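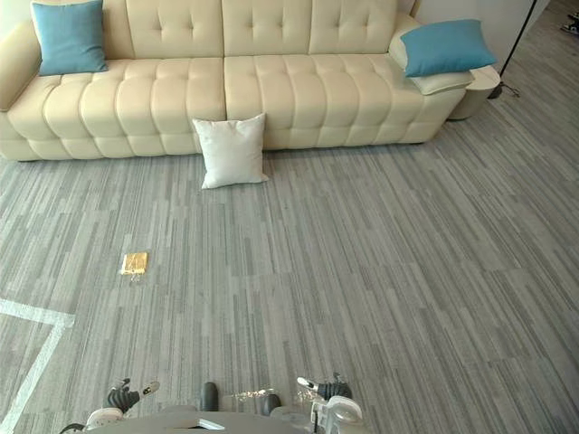
Figure 1. Tufted sofa, cream, with blue throw pillows at either end and a white pillow on the floor.

Unit 4: Soft surfaces in the living room
Notes by Jad Bataineh

A tufted back is held in shape by buttons set in a grid. Dust and crumbs gather at the buttons and in the stitched channels of the seat, so both are vacuumed with a brush head before any wiping. Work along each channel towards the open end.

The sofa in Figure 1 has a leather-like cover. Where the fibre or coating is not known, test a damp cloth on a hidden area first. Loose pillows are lifted off and cleaned separately. A pillow found on the floor is brushed down before it goes back on the seat. Note the low front skirt, which leaves little room for a vacuum head.

Cloth is sorted by colour before washing. Black is kept apart from white and cream, as dye may transfer. Lint shows more on matt black than on pale fabric. 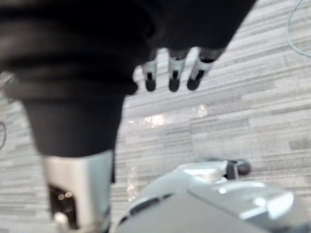 Figure 2. Matt black fabric in folds, with a silver metallic cylinder below.

Folds are opened out flat before brushing. Brushed metal is wiped with a dry cloth, in the direction of the grain. Keep loose fabric clear of any opening that contains a light or heat source.

Reading for next class: Nitar workbook, page 414.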